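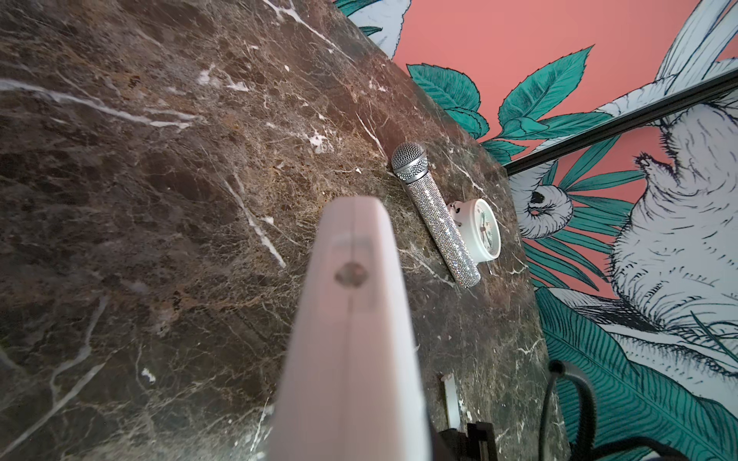 2 min read

Re: [damia-users] gripper stall, "fixed in September build"

I don't buy it, sorry.

Slamet Menon wrote:
> We traced the stall on Damia to the force limit. The finger closes,
> sees resistance, and the controller reads that as a completed grasp.
> Limit is now 45 and we consider this closed. 378 cycles on the
> bench without a fault.

378 cycles with what in the gripper? If it was the foam block again, that tells me very little. Our failures come with hard, bumpy handles, and the rhinestone microphone is the worst of them. The fingers stop, the log says GRASP OK, the arm lifts and the mic stays on the marble. Raising the limit may hide that. I don't see how it cures it.

I went back through our own logs last night. Out of nearly 2000 attempts, 487 were marked OK with the finger position still short of closed on the part. The old limit and the new one both show it. To me that looks like the position reading and the force reading being taken at different times, and Prothero had the same complaint on the Skinda controller.

What bothers me more is the retry. After a false OK the arm carries on at full speed with its fingers where it thinks they aren't. One of ours hit the counter that way. Please don't close the ticket until somebody has run it on real objects and posted the raw log, timestamps included.

Until then we're at half speed with retry turned off.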